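Jundcombe Community Newsletter
June 2018
By the newsletter editor

Changes to the food cupboard and how to use it this summer

The Jundcombe food cupboard has been open for two years this summer. It began as a few crates of tins in the entrance of the old reading room on Romaniuk Lane, and it now takes up most of the back wall of the main room. In May the cupboard was used by 27 households, up from 26 the month before, and with the school holidays coming we expect it to be busier still. A few things are changing from the start of next month, and this item sets them out for people who use the cupboard, people who give to it, and people who have been meaning to do either.

Opening times

The cupboard will open on two mornings a week and one early evening. The evening session is new. Several people told us that they work during the day and could only come if a friend or relative collected for them. It will run from half past five until seven, with the last visit at a quarter to seven so that there is time to tidy and lock up. The days are on the notice in the reading room window and will not change over the summer.

We will close for one week in August while the floor in the entrance is repaired. If you normally collect a parcel that week, please say so beforehand and we will make up two parcels the week before. The back door will not be in use while the work is going on.

Who can come

Anyone living in Jundcombe or the farms and cottages around it can use the cupboard. You do not need a letter or a voucher. We ask for a first name, the number of people at home and anything you cannot eat, and that is all we write down. The sheet is kept in a locked drawer and destroyed at the end of each quarter.

Some people have asked if there is a limit on visits. There is not. We do ask that each household takes one parcel a week when stocks are low, and there will be a card on the table by the door when that is the case. If one parcel is not enough, speak to whoever is on duty.

What is on the shelves

The way food is set out has changed. Until the spring it was arranged by where it came from, with the shop collections in one place and gifts from the village in another. This made sense for our records but not for anybody looking for a tin of tomatoes. It is now arranged by kind. Tins are at waist height, with the heavy ones lowest. Pasta, rice and cereals are above them. Baby food and nappies have their own section nearest the window, and toiletries and cleaning things are in the corner cabinet, well away from the food.

You are welcome to choose for yourself. The ready-packed parcel is still there for those who would rather pick up a bag and go, but since we started letting people choose, much less has come back to us unopened. Please put anything you change your mind about on the returns tray. It makes checking the dates a good deal easier. 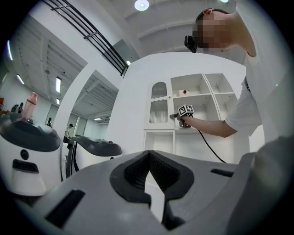 Dates on food

We get more questions on this than on anything else. A 'use by' date is about safety, and we never put out food that has passed it. A 'best before' date is about quality. Tins, dried pasta, rice and most packets can be eaten after it if they have been kept properly and the packaging is sound, though the taste or texture may not be quite as good.

We put out tinned and dried goods for a short while past their best before date, always on the shelf marked with a yellow strip, so that you can decide for yourself. We do not put out dented tins if the dent is on a seam, or any tin that is rusty, leaking or swollen. If you find one, please leave it on the table and tell us.

Eggs are only put out if they are in date. We cannot take eggs from back garden hens at present. We know this will disappoint a few people who have been generous with them in the past, and we are looking into what would be needed to start again.

What we need

We have plenty of baked beans and more than enough tea. At the moment we are short of the following:

Tinned fish and tinned meat
Long-life milk
Tinned fruit in juice
Rice in small bags
Cooking oil in small bottles
Jam and peanut butter
Squash
Washing-up liquid
Shampoo
Nappies in the larger sizes

Small packets are more use to us than large ones. A five-kilo sack of rice is kindly meant, but it has to be split, and we do not have the space or the right containers to do that cleanly. Oil in half-litre bottles suits a single person far better than a large drum.

During the holidays we will also be making up lunch bags for families with children of school age. For these we need crackers, small cartons of juice, raisins, cereal bars without nuts and tins with ring pulls. Ring pulls matter more generally too, as not everyone has a tin opener. We keep a few spare openers in the drawer for anyone who needs one.

Where to leave things

The blue box in the porch of the reading room is emptied each evening. There is a second box at the Nilline Stores, next to the newspapers, and a third at the Skudik bakery on the main road. The bakery also gives us bread at the end of the day before each session – please thank them when you are in.

Please do not leave bags outside the door when the porch is locked. We lost two full bags to the rain in May, and mice have been a nuisance behind the bins. Frozen and chilled food cannot go in the boxes at all. If you have some to give, bring it in person during a session and hand it over, so that it can go straight into the fridge.

Fresh vegetables and fruit

The allotments have offered their surplus again this year. Last summer we had a great many courgettes and marrows and not much else, so this time plot holders have been asked to let us know what is coming a few days ahead. Potatoes, onions, carrots and beans always go. Salad leaves go well at the morning sessions but tend to wilt by the evening.

Please brush off the worst of the soil and leave the leaves on carrots and beetroot only if they were picked that day. There will be recipe sheets next to the vegetables. If you have a simple recipe that needs one pan and not many ingredients, write it down and leave it in the porch box. We will copy it out.

Money

Gifts of money have been used to fill gaps on the shelves and to pay for electricity for the fridge. The spring plant sale and the two coffee mornings that went with it raised £3,000 between them, far more than we had hoped for. Part of it will go on a second fridge. The rest is being held back for the winter, when gifts of food usually drop after Christmas and heating bills are at their highest.

If you would like to give money, use the slot in the wall by the reading room door or hand an envelope in at a session. We can give a receipt if you ask for one.

Helping at a session

We need more people for the new evening session. The work is light, apart from some lifting, and there is always somebody there who has done it before. You would be greeting people, restocking, checking dates and sweeping up. One evening a month would be a real help. There is a list to sign inside the reading room door.

Related items

Reading room floor: what is being done and when
Allotment waiting list reopens
Summer lunches for school-age children
Bus timetable changes on the Romaniuk Lane route
Plant sale thanks and results

Contact: leave a note in the newsletter box at the reading room | © 2018 Jundcombe Community Newsletter | Back to top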